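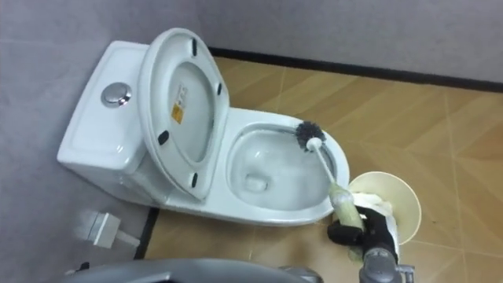 Chaltu Lencho had kept house rules for 11 years, and the first was that whoever lost at cards cleaned the bathroom. Mebrat Admasu, who had rented the back bedroom since March, lost at cards the way other people breathe.

"It was clean on Thursday," Mebrat said.

"It was clean on Thursday because you lost on Wednesday."

He got out the bottle of Zaltetance, which smelled like a lemon that had gone to law school. The label promised 100 percent of something, but the rest had rubbed off. He read it anyway, front and back, standing up.

"You're stalling," she called from the kitchen.

"I'm being safe."

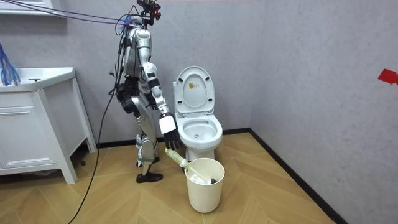 Chaltu had opinions about technique. Her late aunt had run the Hotel Gidey, 2 floors and a parrot, and had held that a guest would forgive a thin mattress but never a ring in the bowl. You started under the rim, you went around twice, and you did not wave the thing about on the way. Chaltu had bought the brush herself, the one with the pale green handle you could nearly see through, and considered it too good for him. The herringbone floor was also too good for him. She had said so when he moved in, as a kind of welcome.

"Are you doing under the rim?" she called.

"I'm living under the rim."

She dealt herself a hand of solitaire and cheated a little, to keep in practice.
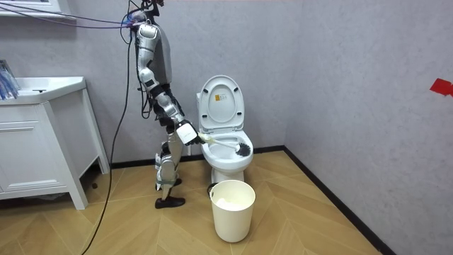

"And take the trash out when you're done," she added. "The tissues. I'm not running a museum."

There was a long silence, then the flush.

"One more game?" said Mebrat from the doorway, drying his hands on his shirt. "Double or nothing."

"What's double?"

He thought about it. "The oven."

Chaltu was already shuffling.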